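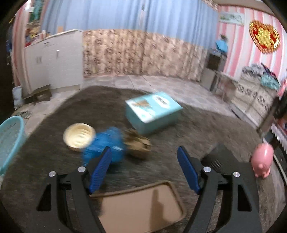
»Noch einmal«, sagte die Stimme im Kopfhörer, »und diesmal langsamer schließen.«

Cecilia Ankrah öffnete den Greifer und fing von vorn an. 600 Griffe waren das Soll der Woche, und was die Stimme verwarf, zählte nicht. In Cakham, in der Packhalle von Lastine, hätte sie eine Handyhülle in die Schachtel gesteckt, ohne hinzusehen. Jetzt brauchte sie dafür zwei Hebel und ziemlich viel Geduld.

Bis April hatte sie am Band gestanden, Linie 2, Retouren. Dann war der Mann aus Vedport gekommen, hatte Kaffee ausgegeben und von Entlastung gesprochen. Entlastet wurden zuerst die Leute mit den befristeten Verträgen. Den übrigen bot man an, dem System etwas beizubringen. So stand es auf dem Blatt: etwas beibringen. Cecilia hatte das Wort zweimal gelesen und gefragt, was sie machen sollte, wenn es gelernt war. Der Mann hatte sich die Frage notiert, sehr ordentlich, in ein Heft mit Gummiband. Eine Antwort war nie gekommen.

Man schickte sie in Wohnungen, in fremde Zimmer mit fremden Vorhängen, weil die Halle angeblich zu aufgeräumt war. Das System sollte Unordnung kennenlernen. Die hätten sie auf Linie 2 auch haben können, dachte Cecilia, man hätte nur mal nach der Pause vorbeikommen müssen.

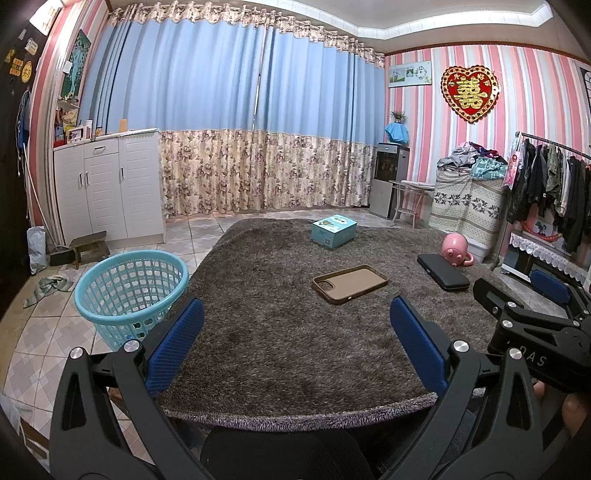
Handyhülle, Schachtel, Etui: die Decke mit den Dingen darauf.

»Warum nimmst du sie immer am Rand?«, fragte die Stimme.

»Weil sie sonst wegrutscht.«

»Kannst du das genauer sagen?«

Das konnte sie nicht. Oder sie wollte nicht, sie war sich da selbst nicht sicher. 20 Jahre Retouren steckten in ihrem Handgelenk, und in Vedport machten sie eine Kurve daraus. Im Rundschreiben hieß das Projekt Kashindye, und es lobte die Erfahrung der Belegschaft. Der Stundenlohn war derselbe wie vorher. Die Zulage für die Frühschicht fehlte allerdings, denn um 6 musste ja keiner mehr anfangen.

Sie setzte die Backen an, diesmal in der Mitte, wo sie es am Band nie getan hätte. Die Hülle drehte sich weg und fiel auf die Decke zurück.

Im Kopfhörer blieb es einen Moment still.

»War das Absicht?«

»Ich dachte, ihr wollt Unordnung«, sagte Cecilia und griff noch einmal in die Mitte.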